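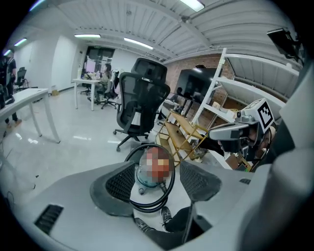

The Toline cover plan has been through every letterbox in Rolberg again, and again I'm being asked whether it is worth having. My answer is the same as it was in January: I doubt it. The leaflet promises to look after "all your everyday electricals", and you have to turn it over and find your glasses to learn what that leaves out. Leads, hoses, filters, seals, bags, belts and batteries are all "consumable or accessory items". So a black cable like the one looped round in a wide oval here would be your own business if it split, and in my house it's nearly always the lead that goes first. The motor, which Toline will gladly insure, has generally been fine.

The price is £9 a month for up to six appliances. Most of us would struggle to think of six worth insuring. I got as far as the washing machine, the fridge and the cooker, then found myself putting down the toaster to get my money's worth, and I don't think you should have to pad out the list like that. Anything under 2 years old is probably covered by the maker already, so check your paperwork before you pay somebody else for the same thing.

Then there is the boast on the front. More than 3552 households are said to have "joined the Toline family". Joined when? Are they still in it? How many of them have made a claim, and how many of those were paid? I wrote and asked. The reply thanked me for my interest and enclosed a second copy of the leaflet.

Repairs are passed on to Clusik, whose nearest workshop is nowhere near us. You pack the item up, you pay the postage, and if it "cannot be repaired at reasonable cost" you get a voucher. What counts as reasonable is up to Clusik. The voucher can be spent at the Clusik shop, where the prices did not strike me as low.
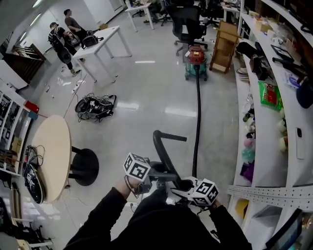

One reply to my January piece took me to task for all this, saying that I had missed the point of cover altogether. It was bought for peace of mind, the letter went on, and a person living alone on a pension would sooner lose a small sum each month than face a big bill for a fridge in one go. The letter also said that the Toline phone line had been answered promptly and by somebody polite.

I take the part about the big bill seriously. A dead fridge is a horrible thing to come home to, and not everyone has money put by. But I'd ask what peace of mind you have really bought if the answer comes back as a voucher, after a wait, with no fridge in the meantime. The terms say nothing about lending you one. As for the polite person on the phone, I'm glad to hear it, though I'd want to know how the call went when there was a claim to pay.

If you do want cover, ask for the full terms on paper and read the exclusions before anything else. Ask who decides that a repair costs too much. Ask whether the price is fixed, as the leaflet only says "from". And if you are already signed up, look at your bank statement, where it may be listed under Picard, the firm that collects the payments. Two households have told me they thought they had cancelled and were still being charged.

Letters on either side are welcome at the usual address, particularly from anyone who has had a claim paid in full. I'll print them in the next issue.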